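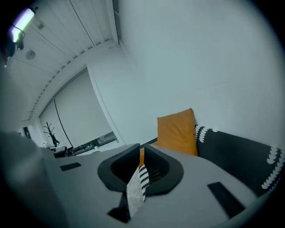 Brekon's reply to our draft rules came back within the hour and said that a checklist longer than one page is a novel, and that people holding a gripper in one hand do not read novels. Ours is 10 pages. It has an appendix.

House rules for hand-held gripper recordings: how strict is sensible?

Posted by draught_excluder, July 14, 2018

We're a small outfit using hand-held grippers to record people moving soft things about in ordinary rooms: cushions, bits of fabric, plastic film, the sort of stuff that never goes where you put it. The recordings go to Laxdal, who train on them and send back polite emails when they don't like something.

The trouble is that everyone here has their own idea of a clean take. One lot will bin a recording if there's a crease out of place. Another lot would leave a sock in the mount all afternoon and call it variety. So I've been asked to write the rules down, and I'd like to know what other people put in theirs. In particular:

Do you stop the take when something soft gets wedged in the cup, or carry on and mark it?

Do you tidy the room first? Some of us think cushions and cables in the background are good for the data. Others think they're what you get when the tidying rota has lapsed.

What do you write in the log, and who is allowed to throw a take away? At present it's whoever is crossest.

Laxdal's own guidance runs to 4 lines, one of which is their address.

pinchpoint_pete

Your 10 pages are the problem. We had something similar and the only part anyone remembered was the bit about tea near the charger. Cut it to what a person has to do with their hands before, during and after.

For wedged material, our rule is to carry on to the end of the take, then mark it. Stopping half way leaves you a recording that ends in mid-air with no explanation, and the next person who opens it will assume a crash. Once it's marked, take the thing out with the gripper switched off. Fingers stay out of the mechanism while it's live, and that line goes at the top in the biggest letters your printer can manage. It is the one rule I would be unpleasant about.

Keep the word "jam" for something that stops the mechanism moving. We had people writing it for anything that looked untidy, and at the end of the month there were 300 jams in the log and a gripper in perfect health.
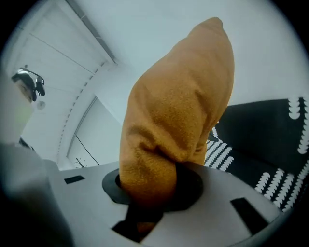 Fleece in the round opening, seen at a steep upward angle. Log as "held, soft", with the colour.

On who may bin a take: the person who made it may not, and neither may the person who was cross. Move it to a separate folder with a one-line reason and let someone look at it after lunch. Most things look better after lunch.

Clumesari_offcuts

Just tidy up?? We clear the room completely and never have any bother.

hem_and_haul

I'd ignore the answer above, unless Laxdal's customers all live in empty rooms. Leave the furniture alone. What you do want to clear is anything that identifies people: post on the desk, framed photos, screens, whatever is outside if the blind's up. Ask whoever lives or works there before you start and write down that they said yes. We do this on a form that takes a minute, and it has saved us a very long December.

Lighting: pick lamps on or lamps off and stick with it for the session. Put which one in the log. It sounds fussy until you are comparing 120 takes and half of them are a different yellow.

I'd also add a look up the mount at the start of every take. Stray film and narrow strips of fabric are easy to miss from where the operator is standing, and they'll ride along quite happily while you record something else. If it's meant to be there, log it. If it isn't, out it comes, power off, as pete says.

Don't let anyone "improve" the rules between sessions without changing the version number. We ended up with three sheets on the same wall, all marked final.

draught_excluder

Thanks, both. (And Clumesari, in your way.) I've got it down to a page and a half by losing the appendix and using a smaller font, and Ernstead have offered to try it on their people first. The tea rule stays.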